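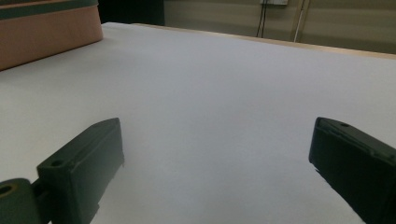
1. Opening (keep it short, they've just had coffee)

Hello Gravham, lovely to be back. Say which site I'm from (Lodholm) and that I look after the hand-held grippers on the table cell we call Kan. Two grippers, one table, a bin and a lot of clothes.

Main thing I want them to leave with: this is a small machine made of plastic links, brass bushings and a few screws, and you can look after it really well with a hex key, a soft brush and some patience. I love working on it and I'm going to try to show why.

Ask for hands up: who has taken one apart? Who has put one back together and had a bushing left over? (Pause. There's always one. Last time it was me.)

2. The table first

People want to go straight to the grippers. Make them wait!

White top goes down on the wooden table, pushed up square, then wiped. We want it plain and flat, no tape ends, no crumbs. Lean down and look across it at a low angle before you start, because lint hides beautifully on white when you look from above.

Bin goes on the side where the left hand works. We used to swap it about from day to day and it made a mess of comparing sessions, so in July we settled on one side and stuck to it.

Cables: follow each one with your fingers from the gripper all the way back to where it plugs in. Do it standing where the operator stands. You need enough slack to reach into the far corner of the bin and no loop big enough to put a foot through. If someone asks about overhead hangers, say we tried them at Vorkholm and I liked them, but the table there is shorter.

3. The linkage, my favourite bit

Pass the spare link round now, or I'll forget.

The joints turn on brass bushings pressed into the links. They're cheap, they're pretty, and they tell you everything. A good one is bright all the way round and the link swings under its own weight. A tired one goes dull on one side and you feel a tiny click as the jaws come together. Close your eyes and open and shut it slowly. Really, do it with your eyes closed, you feel far more.

Cloth is what makes ours a bit special. It's soft, it goes everywhere, and it will happily climb over the jaws and down between the links.
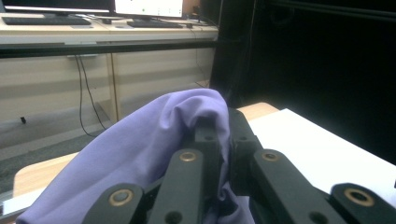
When it does that, stop squeezing. Open the jaws fully, let the slack drop, then lift the cloth up and off the way it came. Don't tug sideways. A sideways tug is how you pull a thread into a joint, and a thread wound round a pin takes me 9 minutes to get out if I'm lucky and a full strip-down if I'm not.

After a cloth session, brush every joint from the inside outwards. No oil! Dry joints only on this cell. Oil finds its way to the pads and from the pads to somebody's washing.

Replacement record: we have 484 sessions in the Kan logbook so far and changed bushings 3 times. I'm very proud of that logbook. Hold it up.

4. Both hands

Left and right are built alike, so it's tempting to check one and wave at the other. Check both. Hold one in each hand as you would for work, elbows loose, and compare how they close. If the right feels heavier than the left, look at the cable before you touch a single screw.

Then a dry run: one gripper in at the bin, the other waiting over the table with its fingers open. Reach, lift, lay down, back in the bin. Listen for anything rubbing. Triangular plates on top get a gentle wiggle with finger and thumb and shouldn't move at all.

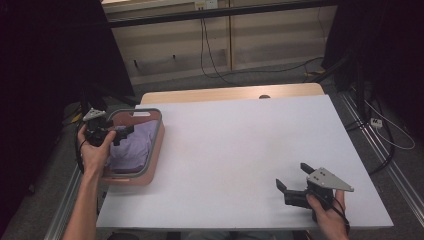
5. Pads and screws

Finger pads take all the wear. Small screws, soft plastic, so snug and no more. I turn until it stops and then leave it alone, which took me two years to learn.

Wipe the inner faces with a damp cloth, then a dry one. Put a fingertip along each edge; any burr will catch on fine fabric. Gathered cuffs are the best test going, all those little pleats. If the pads can pick up a cuff and let it go cleanly, they'll do anything else in the bin.

Close on a strip of thin paper, too. It should hold evenly from tip to root. If it pivots, one pad is seated crooked: take it off, clean behind it, start again.

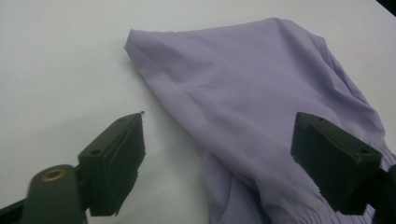
Fingers open on either side, gathered cuff by the right-hand pad.

6. Questions

Likely ones: printing our own links (yes, Lodholm does, ask me for the settings), how often to strip down (when the click comes back), whether the brush matters (yes, soft, and keep it for this job).

Get the spare link back before they go to lunch.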